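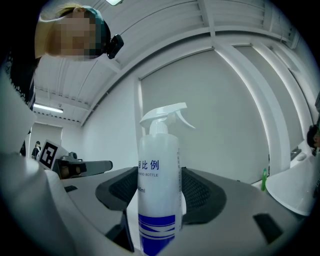

Spray bottle held in a handheld gripper, Breltcombe room.

Equipment planning report to Sovbridge, December 18, 2022

We're very happy with where the planning stands! The bathroom tasks (sink, tub, bottles, the small stuff on the counter) have told us more about what to buy than all the catalogs we read in the fall. The grant line for handheld grippers is $611 and we have committed $436 of it, mostly on finger pads and markers.
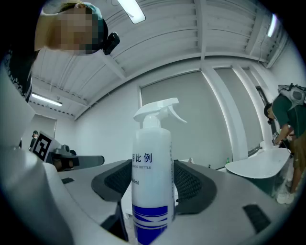 Working at the white fixtures, with the bottle gripped between the dark finger pads.

Power is the next item. Our first budget had no line for cables or strips, and it needs one, with longer leads so that people can get from the vanity to the tub and back. Brannigan quoted $224 for the set 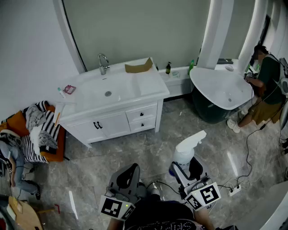
and will hold that price through the end of December, so we'd like your approval to move the money over from travel. We would also like to add 2 spare sets of finger pads, the same type we use now (they're a pleasure to work with, and the order form is already filled in).

The robot arm budget is still open. Wendodcombe has asked to share the cost, and we're all for it.

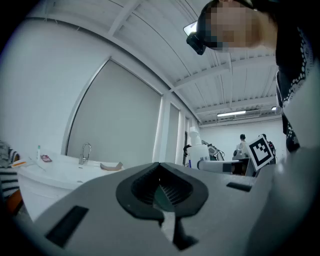
Wendodcombe: Agreed on sharing, but please price the service plan along with the arm. We left it out of our last purchase and had to go back for more money.

We've asked for that quote and will send it on with the revised budget sheet.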